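Home » Press » TV » Semley returns for second season this October

Mukdale crime drama "Semley" is coming back. Season 2 – eight episodes, same late slot, 10 p.m. – starts in October on Pranderstead.

Olumide Akpan is back as Inspector Yen. So is most of the main cast. New faces to be announced shortly, names are still being signed off.

The first season ended with Yen handing in her badge on the courthouse steps. Season 2 picks up 26 days later, with a missing ferry pilot and a witness who won't talk to anyone else.

"I read the first script in one sitting and called the writers at midnight," said Akpan. "She's angrier this year. I like her more."

Filming wrapped last month after 20 weeks, mostly on location in and around Mukdale. More than 400 local people applied to be extras, and many of them are in the harbor episode.
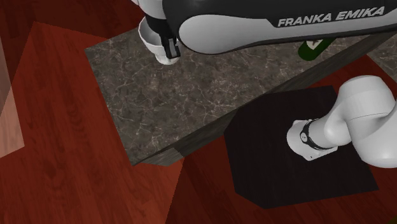
A preview screening of episode one will be held at the Mukdale Playhouse. 500 seats, free, first come first served. Doors 6:30 p.m. Cast Q&A afterwards – Akpan confirmed, others tbc.

Press seats are seperate, please request early. Stills, episode synopses and interview slots from the Pranderstead press office.

Season 1 is availble to stream now.

ENDS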